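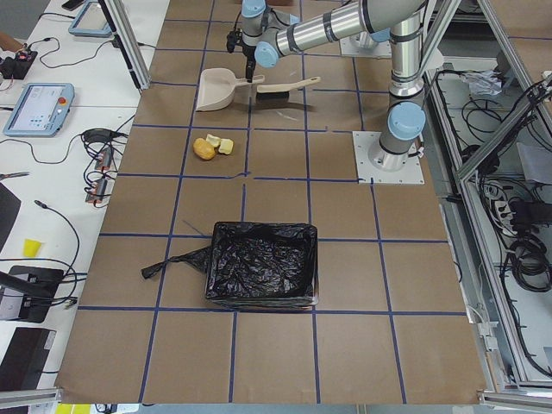 A robot arm above a taped work table, with two beige cleaning tools beneath the gripper.

Court tells Carneo to purge contact lists gathered by Orutis app

25 August 2023
By I-hsuan Tsai

A court in Olport has ordered the software company Carneo to delete the address book records its Orutis messaging app collected from the phones of people who never opened an account. The company has 27 days to comply and must file a technical report showing how the deletion was carried out.

The order covers names, phone numbers and email addresses that were copied to Carneo's servers when Orutis users turned on a feature called Find People. The feature compares the entries in a user's address book with the list of registered accounts and suggests matches. Entries with no match were kept on the server so that the comparison could be repeated each time a new account was created.

Judge Petronella Buthelezi found that the repeated comparison was a separate use of the data, and that the person who owned the phone could not agree to it on behalf of everyone in the address book. "The consent of the uploader reaches the uploader's own records," the ruling says. "It does not reach a third party who has no account and no means of learning that an account exists."

The case was brought by Nosipho Magagula, a bookkeeper who received an invitation to join Orutis at a work number she had given to only a few clients. She asked Carneo in writing for a copy of the data it held on her. The company replied that it had no account under her name and closed the request. A later disclosure in the case showed that her number was stored against the address books of 17 users, in two cases with her home address in the notes field.

Carneo argued that the stored records were hashed and so no longer personal data. The court did not accept this. An expert report by Johannes Engelbrecht, a systems engineer appointed by the court, found that the phone numbers had been hashed without a salt. Since the set of valid phone numbers is small, a table of every possible hash can be computed on ordinary hardware and the original numbers read back from it. Engelbrecht also reported that the notes field had never been hashed. It was stored as plain text in a second table, linked to the first by a record number.

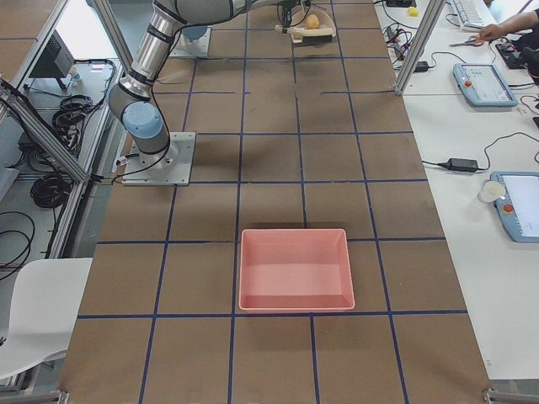 An egg-shaped object on a curved tray, with a robot arm reaching across the table.

The ruling runs to 58 pages, and most of its technical section deals with backups. Carneo told the court that deletion from the live database could be finished within days but that backup copies were held in a compressed archive format that does not allow single records to be removed. It asked for the backups to be left out of the order and allowed to expire on their normal schedule.

Buthelezi granted part of that request. Backups may be kept until they expire, on condition that they are isolated from production systems and that any restore is followed by a fresh purge before the data is made available to the matching service. The company must keep a log of restores and hand it to the court on request. Archives made for analytics are treated differently and must be deleted within the same period as the live data.

The order also requires a change in how the feature works from now on. Matching may be run once, at the time of upload, after which any entry with no match must be discarded. Carneo is free to run the comparison again if the user starts it, in which case the address book has to be read from the phone a second time. A background refresh of the kind used until now is barred.

Client versions already in use are a harder problem. Older releases of Orutis send the full address book on launch with no setting to limit the fields. The court left Carneo to choose between forcing an update and dropping the extra fields at the server before they are written to disk. The second option is acceptable only if the fields are also kept out of request logs, which Engelbrecht found to contain complete uploads.

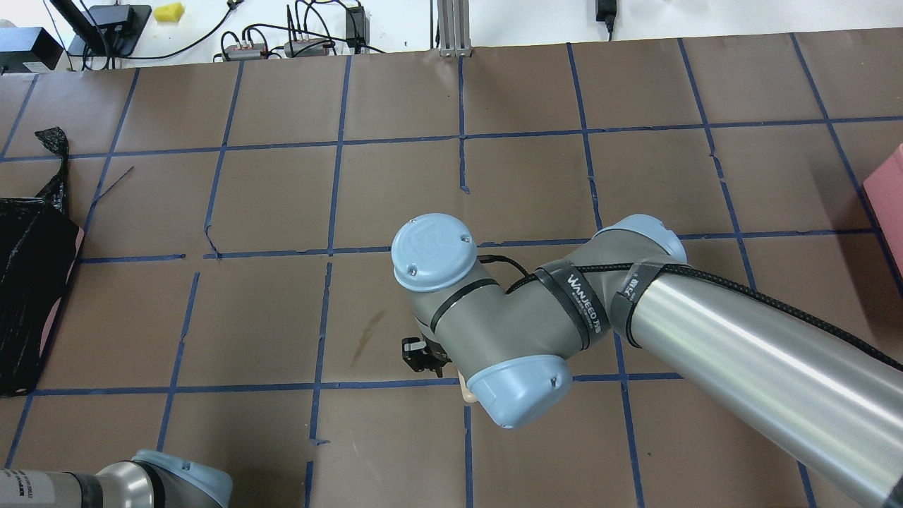
The wording of the consent screen took up a shorter section of the ruling. Carneo's screen gave the name of the feature in large type over a button marked Continue, with the statement on retention set in a much smaller size under the button. Buthelezi held that text on retention has to appear before the button, at the same size as the rest of the screen, and has to state that people without an account are affected. The existing screen may not be shown to new users once the deadline has passed.

Anel Joubert, who represented Magagula, said the finding on unsalted hashes would be the part other developers read first. "A lot of matching services were built the same way," Joubert said. "The engineering argument was that a hash is a one-way function, and for a phone number it is one way only if you decline to do the arithmetic."

Carneo said in a statement that it was studying the order and had turned off background matching while it did so. It said the change would have no effect on messages, calls or existing contacts, and that users might see fewer suggestions. The company did not say whether it would appeal. An appeal would not by itself suspend the deletion, although Carneo could ask for a stay on the analytics archives, where the loss of data could not be reversed.

The court declined to award damages for the invitation message itself. It found that the message was sent by an Orutis user through the app's share function and that Carneo had not generated it. Magagula's claim over the refused access request succeeded, and Carneo must now answer it in full. The reply has to list the fields held, the dates on which each was received and the systems to which they were copied. It does not have to name the users whose address books contained her number.

A separate complaint against Zwane, which supplied the matching library used in Orutis, was dismissed. The library accepts a salt value as an optional setting and its documentation recommends one. Buthelezi found that the choice to leave the setting empty was made by Carneo and that Zwane had no access to the stored records. The ruling adds that a supplier who ran the comparison on its own servers would be in a different position.

The technical report must describe the queries used for the purge, the row counts before and after, and the result of a search for test numbers to be chosen by Engelbrecht. Parts of it may be filed under seal where they would expose the layout of live systems.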